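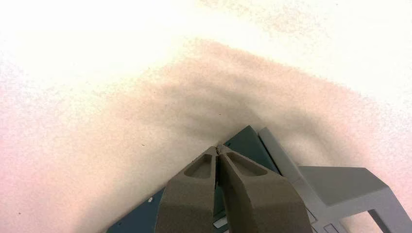
Figure 2. Deux doigts de pince, pointes jointes, au pied d'un tas de matière granulaire claire.

4. Ce que disent les lettres de gestion lorsque le gérant s'est trompé

4.1. Le corpus

Nous travaillons sur 300 lettres trimestrielles adressées par des gérants de fonds spéculatifs à leurs porteurs de parts. Elles proviennent de la base Quiambao, qui les conserve en texte intégral et dans l'ordre de leur réception, y compris les rectificatifs, les versions « corrigées d'une coquille » et les annexes que personne ne demande. La section 3 a exposé les critères de sélection. Rappelons seulement qu'une lettre entre dans le corpus si elle contient au moins une prévision directionnelle datée (hausse ou baisse d'un indice, d'un taux, d'une devise ou d'une matière première) et si la lettre du trimestre suivant est elle aussi disponible. Cette seconde condition nous a coûté cher. Les gérants dont la prévision a échoué ont une nette tendance à changer de prestataire de diffusion, de nom commercial ou de métier, et leurs lettres suivantes se font rares. Le biais de survie, dans cette littérature, porte aussi sur la prose.

Chaque lettre a été découpée en énoncés, puis chaque énoncé a été classé selon la grille de Dagdag, du nom de Remedios Dagdag, dont le mémoire sur la rhétorique des pertes n'a jamais été publié mais circule abondamment sous forme de photocopies. La grille distingue l'aveu (« nous avions tort »), l'aveu différé (« nous avions raison trop tôt »), l'aveu transféré (« le marché avait tort ») et le silence. Nous avons ajouté une rubrique pour les citations d'auteurs antiques, dont le volume justifiait un traitement séparé.

4.2. L'aveu différé

La forme de loin la plus répandue est l'aveu différé. Un gérant positionné à la baisse avant un fort mouvement de hausse n'écrit presque jamais qu'il s'est trompé de sens. Il écrit que sa thèse demeure intacte, que seul le calendrier lui a échappé, et que la hausse observée rend la baisse à venir plus probable encore. L'argument a ceci de commode qu'il se renforce à chaque trimestre de pertes. Poussé à son terme, il ferait de la liquidation du fonds la preuve définitive de la justesse de ses vues.

Le cas du fonds Flureck est à cet égard le plus complet de notre échantillon. La lettre de décembre annonce une position vendeuse sur actions « de conviction maximale ». La suivante, datée de mars 2021, constate que le marché a monté, en attribue la responsabilité à des acheteurs « insensibles au prix », et conclut que la conviction, déjà maximale, s'est accrue. Nous avons codé cet énoncé comme aveu différé, après une discussion entre codeurs plus longue que la lettre elle-même. L'un d'eux plaidait pour la création d'une rubrique dédiée à l'arithmétique des superlatifs ; la proposition a été écartée, à regret.

On notera que la position a été conservée. Ce point intéresse l'économiste plus que le style : dans les lettres où l'aveu différé apparaît, la position visée est en général maintenue, parfois augmentée, alors que l'aveu simple accompagne le plus souvent une clôture. L'ordre causal reste ouvert. Il se peut que le gérant garde sa position pour n'avoir rien à avouer, ou qu'il n'avoue rien pour pouvoir la garder. Nos données ne tranchent pas, et les deux gérants que nous avons interrogés sur ce point nous ont répondu par l'envoi de leur brochure.

4.3. L'ancien collaborateur

Un motif inattendu est celui de l'ancien collaborateur. Lorsqu'un fonds perd sur un mouvement dont un ancien analyste de la maison, désormais à son compte, a tiré profit, la lettre suivante en porte presque toujours la trace, sans jamais le nommer. On y trouve des réflexions sur la chance du débutant, sur la différence entre investir et parier, sur les vertus de la patience. L'ancien collaborateur, de son côté, publie une lettre d'une sobriété remarquable, où la modestie occupe deux paragraphes et la performance tout le reste.

La maison Jedden fournit ici un contraste utile. Ses fondateurs s'étant séparés en bons termes — du moins selon le communiqué —, chacun a continué d'écrire à une clientèle en partie commune. Les porteurs recevaient donc, à quelques jours d'intervalle, deux explications du même trimestre. La première invoquait la politique monétaire et la seconde les flux de fin d'année. Aucune ne mentionnait l'autre. Nous avons comparé les deux séries énoncé par énoncé et n'avons trouvé qu'un seul point d'accord durable, relatif au niveau des frais.

4.4. Effet sur les porteurs

La question pratique est de savoir si les porteurs de parts lisent ces lettres et s'ils en tirent quelque chose. Nous disposons pour cela de l'enquête menée auprès des participants aux journées de Durkville, rendez-vous annuel de conseillers patrimoniaux et de leurs clients. Sur 3 000 questionnaires distribués, 600 sont revenus exploitables. Un taux de retour de cette nature invite à la prudence, d'autant que le questionnaire était remis en même temps que le ticket de déjeuner et que plusieurs répondants semblent avoir confondu les deux.

Les répondants déclarent lire la lettre en entier lorsque le trimestre est bon, et consulter directement le tableau de la dernière page lorsqu'il est mauvais. C'est fâcheux pour les gérants, qui consacrent leurs meilleurs efforts d'écriture aux mauvais trimestres. Les lettres de perte sont en effet plus longues, plus riches en subordonnées et plus généreuses en références historiques. La crise des tulipes y revient avec une régularité qui finit par la rendre prévisible, qualité que l'on chercherait en vain dans le reste du document.

Quant aux rachats, ils suivent la performance passée avec un retard d'un à deux trimestres, quelle que soit la forme de l'aveu. L'aveu simple ne semble ni retenir ni chasser les porteurs. Ce résultat est fragile pour une raison d'effectif : les aveux simples sont trop peu nombreux pour autoriser un test sérieux, et nous avons renoncé à présenter une régression dont l'intervalle de confiance aurait débordé de la page.

4.5. Limites

Trois réserves doivent être faites. Le codage a été réalisé à la main par des personnes qui détiennent elles-mêmes, pour certaines, des parts de fonds ; nous avons relevé chez l'une d'elles une sévérité croissante envers un gérant précis, et ses fiches ont été recodées en aveugle. Ensuite, la base Quiambao ne contient que des lettres en anglais et en français, ce qui exclut des places où l'on avoue peut-être autrement. Enfin, nous ne savons rien des positions prises hors des fonds, pour compte propre. Un gérant peut annoncer la baisse à ses clients et acheter pour lui-même. Interrogé sur cette possibilité, le service juridique de l'une des maisons étudiées nous a fait parvenir une réponse de deux lignes, dont nous n'avons pas obtenu l'autorisation de reproduire la seconde.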